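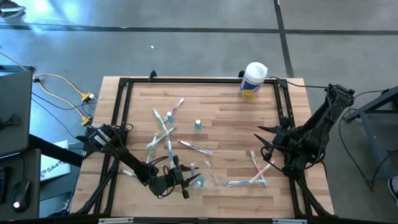

Our project began with a question my grandmother asked over soup, which was why the old butcher counters in Arndale never seemed to wear out while her own cutting board split every couple of winters. We spent most of the spring term finding out how wood moves as the air around it changes, and I have to say I got fonder of the subject than I ever expected to. A top built up from narrow strips, like the tan, cream and reddish-brown one on the worktable, has many glue lines where a plain board has none, and we wanted to know if that helps it stay flat.

The Maksymiv sawmill kindly gave us offcuts of maple and cherry, and we glued up 32 test pieces in 2 groups, strips in one and solid boards in the other. Every piece spent 4 weeks in the damp cupboard at the back of the Botomden workshop – a dreary place, but perfect for us – and then went into the dry room next to the boiler. We measured the cupping each Thursday with a straightedge and feeler gauges.

The strip pieces stayed flatter on the whole, though three of them opened at a glue line, and we think we were stingy with the clamps. The solid maple cupped the most. Cherry was kinder to us, and smelled lovely when we sanded it.

If we had another term we would try different finishes, starting with plain mineral oil, and leave the pieces in the cupboard quite a bit longer.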